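Andri Koller paints blocks in the back room of a former bakery in Harkdale. I visited him on a Saturday in January, at nine in the morning, when the first coat was already drying on the long shelf by the window. He gave me coffee and asked me to keep my sleeves away from the table.

His workshop is called Arnarness. It makes plain building blocks for children, in single colors, with no letters and no pictures on them. He sells them to kindergartens and to a few shops, and in the weeks before the summer fair he does not sleep very much.

"People ask me what is special in a cube," he said. "I tell them, please make one. Make one and then put a second next to it. Then you will see your mistakes."

He did not start with toys. For eighteen years he repaired window frames, first for his uncle and later for a firm named Kubíček, which has closed. When the firm closed he took home two boxes of small pieces of beech from the cutting floor. His daughter was small then and she built towers from them in the hallway. The towers fell, and he noticed that they fell always at the same pieces.

"The pieces were not square. I could not see it, but the tower could see it. So I sanded them one evening, and then the next evening, and my wife asked if I have a new job now."

Now he saws the wood on Mondays and leaves it to rest before the sanding. How long it rests depends on the weather, and he could not give me a rule for it. The corners are the part he speaks about most. A sharp corner hurts the hand and also loses its paint first. A corner which is too round makes the block look like soap. He goes over each corner by hand with fine paper, two short strokes, and then he touches it with his thumb. I tried it on a piece from the waste box and made it flat on one side. He put it back in the waste box.

I asked about the colors. There are not many of them. The collection which he sells under the name Parora has a yellow, a gray, a dark blue and a pink, and the pink took him the longest time. The first version was like chewing gum, he told me, and the second looked brown as soon as the lamp was on. He mixed small amounts in yogurt cups through one whole winter. In the end he added more orange than he wanted to add.

"I am not a man who likes pink. But the children take it first. I have sat in the kindergarten and watched. The pink is gone and they fight for it, and the gray one lies there until somebody needs a chimney."

The paint is matte, and this was a decision with some cost. Glossy paint is easier to clean and the shops like it more. But glossy blocks slide on each other, and Andri wants that a child of three years can put five of them up without help. A shop owner once offered to order 200 sets if he would make them shiny. He thought about it for a weekend and refused. His wife, he said, thought about it for longer.

For checking the finished blocks he prefers a plain green surface under them. He tried white paper before and his eyes became tired. On green, he said, the edge of a pink block comes out well, and he looks at the edges before he looks at anything else. After this he turns the block and looks at the next side, and he does not like to talk while he does it. We were silent for a good part of the morning.

He would like to make 1000 sets in a year, but only if he finds a second person for the sanding. Two people have tried. One was too fast and the other one, he said with respect, was even slower than he is.
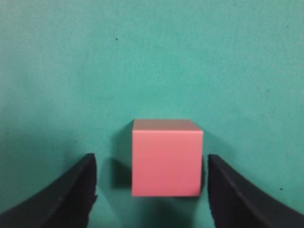
When I asked if he would ever add letters or numbers to the blocks, he shook his head before I finished the question. "The child knows what it is. Today it is bread, tomorrow it is a house. If I write an A on it, then it is an A." He went to turn the pieces on the shelf, and I washed my cup.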